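Studio > Notebook > Wedding work

13 November 2025

Camera and album bench, notes after the Brirevness job

Cards in from the Brirevness barn wedding. Both bodies wrote to two cards all day with no errors. Copied everything to the main drive first, then to the offsite drive, and ran the compare before anything got formatted. The second body was still on summer time, so its files sort an hour late. Shifted the capture time on that whole folder before merging. Clocks are now right on both bodies, and checking them goes on the packing sheet.

Ceremony light was worse than at the walk-through. The barn doors were shut for the cold and the only daylight came from the high windows behind the couple. I stayed on the faster prime for the vows and left the zoom on the second body for the aisle. The prime hunts when the veil is between me and a face. I lost a few from the ring exchange that way. Back-button focus on the groom's collar worked better than face detection, and I should have gone to it sooner.

White balance is the real job in this set. The hall has warm bulbs along the beams and the caterer's counter has something much greener. Skin near the counter goes sickly as soon as the rest of the room looks right. Tried one correction for the whole reception and gave up. Now sorting into beam side and counter side and doing them as separate batches, with a local brush where people stand between the two. Slow, but the speeches are already usable.

Dance floor: two flashes on stands, both gelled. The left one stopped firing partway through the first dance. Swapped the batteries and it came back, so probably the cells, but I want it tested on the bench before the next booking. The stand by the band also needs a heavier sandbag. Somebody's coat got hung on it.

Table details were shot on the short macro while the room was being turned around. Most of the set is place cards and flowers. Kept the aperture closer down than I used to, after the Gevosari album where half of every place card was soft and the couple asked why.

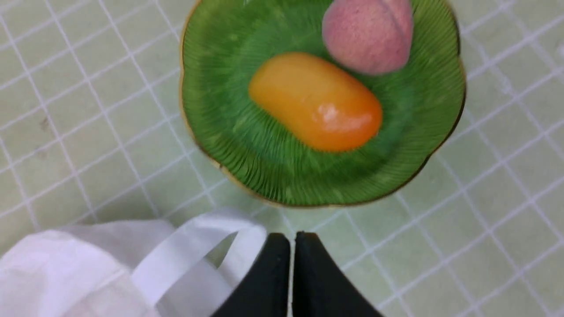
Album proofs

The Figueiredo proofs came back from the printer. Print size is correct this time and the gutter is clean on every spread I checked. Blacks in the suit pages are blocked up compared with the screen. I held the worst page under the viewing lamp and then by the window, and it's dark in both. Lifted the shadows on the suit pages only and sent two test spreads back. Left the outdoor pages as they were.

Cover sample is the linen one. The foil lettering sits slightly low. It could be the template, so I measured against the old Bidetti cover, and that one is low by the same amount. Fixed the template. Any album still waiting to go out needs its cover file exported again.

Culling, and how many to deliver

Contract says 100 finished pictures for the short package. First pass on the Bidetti engagement and registry office set left me with 94 that I'd put my name to. Went back through the rejects for the rest. Most of the gap filled from the walk to the restaurant, which I'd cut too hard the first time. A couple of black and white conversions of frames already in color would have been easy, but the price list says those don't count, so I kept to that.

Export settings for the gallery, so I stop looking them up:

Long edge at the gallery's full size, sharpening for screen on low, color space sRGB, location data stripped, copyright line kept in. Print files go in a separate folder with no output sharpening at all.

Still open

Bench test on the left flash, new cells and old cells, full power until it drops out.
Counter-side batch from Brirevness.
Ask the Gevosari couple whether they want the reprinted pages bound in or sent loose.
Sensor clean on the second body. There is a spot in the upper left that shows in every sky from f/8 on.
Order gels. The quarter-cut ones are curling at the corners.

Contact the studio | © 2025 All photographs and notes | Back to top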